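Taking care of wool and knitted clothes at home

Updated 15 August 2026

In my family we wear many sweaters, and for many years I ruined them. I put them in the machine with the towels, I hung them on thin wire hangers, and in spring I pushed them in a plastic bag and forgot them. Then I learned some things from my aunt, and others from Cecilia Sulemana, who repaired knitwear in a small shop called Rizzi until it closed. I write them down on this page and I add to it when I learn something new.

How often to wash

Less than you think. A wool sweater which you wear over a shirt can go many days without washing. After wearing I put it over the back of a chair for one night, near an open window if the weather is dry, and in the morning it smells fresh again. I wash mine three or four times in a winter. Acrylic is different – it keeps the smell of sweat, and it needs washing after two or three wearings. Cotton knits are somewhere in the middle.

If there is only a small spot, wash only the spot. Use cold water, one drop of dish soap and a white cloth, and press without rubbing. Rubbing makes the fibers stick together and you get a hard, shiny place that stays there forever.

Before washing

Turn the sweater inside out. Close the zipper or the buttons. Look for small holes and close them with a few stitches first, as a hole of the size of a lentil becomes in the water a hole of the size of a coin.

Then measure it. I lay it on a big sheet of brown paper and draw around it with a pencil. Afterwards I can bring the sweater back to the same shape while it is damp. It sounds too much work, but the paper can be used again for years, and I have one for each of our good sweaters with the name written in the corner.

Washing by hand

1. Fill the sink with cool water. If you feel it as warm on your wrist, it is too warm.

2. Add the wool detergent and mix it with your hand before the sweater goes in. I used Clisus for a long time and now I use Forora, and I see no big difference except the smell. A little baby shampoo is also fine. Do not use the normal powder for white laundry.

3. Put the sweater in and press it down until it is wet everywhere. Leave it for ten minutes. Do not twist it and do not rub the sleeves together.

4. Let the water out and press the sweater against the side of the sink. Lift it with both hands from below, never by the shoulders, because a wet sweater is heavy and it will become long like a dress.

5. Rinse in water of the same temperature. This is the place where most people make the mistake. They wash cool and rinse cold, or the opposite, and the wool shrinks from the surprise.

6. For the last rinse I add two spoons of white vinegar. Afia Gyamfi, my neighbor, says that it does nothing. My sweaters are softer with it, so I continue.

Washing in the machine

If your machine has a real wool program and the label allows it, you can use it. Put the sweater in a net bag, fill the drum only one third, and choose the lowest spin. My sister's machine does not show the spin as low or high but as a number, and she takes the smallest one. Never mix with jeans. The zipper and the rough cloth are enough to make pills on a new sweater in one wash.

Getting the water out

Lay a thick towel on the floor, put the sweater on it, and roll both together like a pancake. Then kneel on the roll, or walk on it with bare feet. My children like this part. Open it, take a second dry towel and do it again. After two towels the sweater is only damp, and the drying takes one day in place of three.

Drying

Always flat. A drying net is best, but a table with a dry towel on it is also good. Put your brown paper next to the sweater and pull softly until it has the same size. Make the ribs at the bottom and at the wrists narrow with your fingers, as they like to open. Turn the sweater over after half a day and change the towel.

Keep it away from the radiator and from strong sun. I once dried a green cardigan on the balcony in July and the front became a different green than the back.

Pills

Pills are the little balls under the arms and on the sides where the bag rubs. They are not a sign of bad wool, even expensive sweaters have them in the first months. You can take them off with a sweater comb or with an electric shaver. I bought a Jarora comb for two dollars and it is still good. Stretch the cloth flat over a book, comb always in one direction, and stop when the balls are gone. With the electric one be careful at the seams and at every place where two colors meet, where there are often loose threads on the back.

Patterned sweaters

Black and white together is the most difficult. The black can give color in the first washes and the white becomes gray. Test it before – put a wet white cloth on the black part, on the inside, and press for one minute. If the cloth is clean, wash as usual. If it has color, wash the sweater alone in cold water, quickly, without leaving it to soak, and dry it with a towel between the front and the back so that they do not touch.

For checking a patterned knit I put it on a light surface near a wall, where I see the dark threads well, and I look at the inside also. Long threads that hang behind the pattern catch on rings and watches. If one is pulled out to the front, do not cut it. Push it back to the inside with a blunt needle and stretch the cloth a little in both directions. 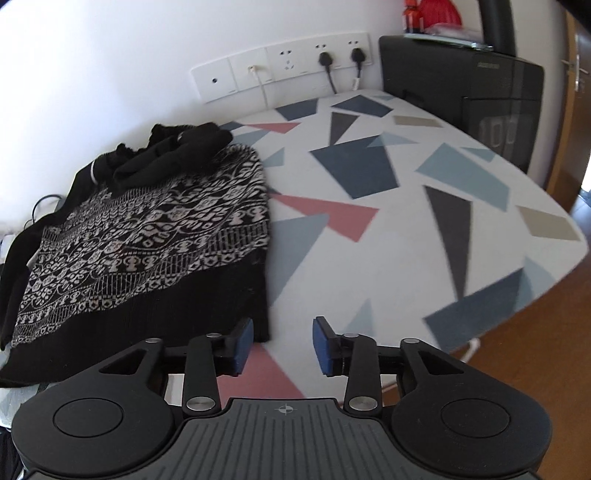 Folding

Sweaters must be folded and never hung. Put the sweater with the face down, bring one side to the middle, and fold the sleeve back so it lies straight down. Do the same on the other side, then fold from the bottom in two or in three, depending on your shelf. Heavy ones go under and thin ones on top. I do not make a pile higher than five, or the lowest gets sharp lines.

If you must hang one, for example in a hotel, fold it in half along its length, place the hook of the hanger at the armpit, and pass the body and the sleeves over the bar. Then the weight is not on the shoulders.

Storing for summer

Wash everything before. Moths do not eat the wool so much as they come for the sweat and the food on it, and a clean sweater is less interesting for them. It must be fully dry, so I wait one more day after I think it is ready.

I use cotton pillowcases closed with a string, and inside I put cedar pieces. Cedar loses its smell after some months, then rub it with sandpaper and it comes back. Lavender smells nice, but in my closet it did not stop the moths. If you find a hole with small crumbs near it, put the sweater in a closed bag in the freezer for one week, take it out for a day, and put it in again for one more week. Vacuum the shelf, also the corners and the holes for the shelf pins.

From readers

Ekua Asante wrote to me in December that her sweater became too small after washing. If it is only a little, you can soak it for half an hour in cool water with hair conditioner, press out the water, and pull it slowly to the size while it is flat. If it is thick and you cannot see the stitches anymore, it is felt now. Make mittens from it.

Ayuba Ackah asked about wool that itches. Try the vinegar rinse first, and after that a little conditioner. A thin cotton shirt with long sleeves helps more than both.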